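Can Machines Do the Chores Yet? Gallery: The Bathroom

Text and selection by Borghild Lindholm
25/11/2019

People have been promised a household robot for a long time. What most homes have is a vacuum that gets stuck under the sofa. For this series I have been looking at ordinary chores one at a time and asking how much of each a machine can take over. Kitchens and laundry rooms were covered in May. The bathroom is harder than either.

A bathroom is small, for one thing. A machine the size of an adult needs somewhere to put its feet, and it needs to reach over a counter without leaning on it. The surfaces are hard and shiny, and shiny surfaces give cameras trouble. Then there is the cloth. A cup keeps its shape when you pick it up and a cloth does not, so the machine has to cope with a different object every time it closes its hand.

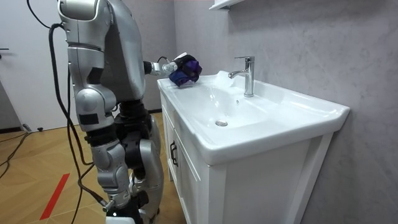 At the sink. A silver humanoid reaches over the back corner of the vanity with a crumpled purple-and-blue cloth in its hand. The other arm hangs at its side.

Wiping a sink sounds like one job, but it is closer to several. The flat ledge is the easy part. The bowl slopes, so the pressure has to change as the hand moves down. The faucet is worse – a person wraps the cloth around it and twists without thinking, and that takes a wrist and fingers working together. Most of the engineers I have spoken to put the area behind the faucet last on their list.

Speed is the other question. My own bathroom sink takes me 2 minutes, and I am not careful. A machine that needs 20 could still be useful if it worked while I was out, provided I trusted it alone with the plumbing. I don't yet. I would also want to know who fetches the cloth, who rinses it and where it goes afterward, as those steps are often left out when people talk about cleaning robots.

My rating for this chore is "partly." Open counters look within reach. A whole bathroom, with the floor, the toilet and the shower door, does not.

Next in the series: shop floors, starting with restocking shelves.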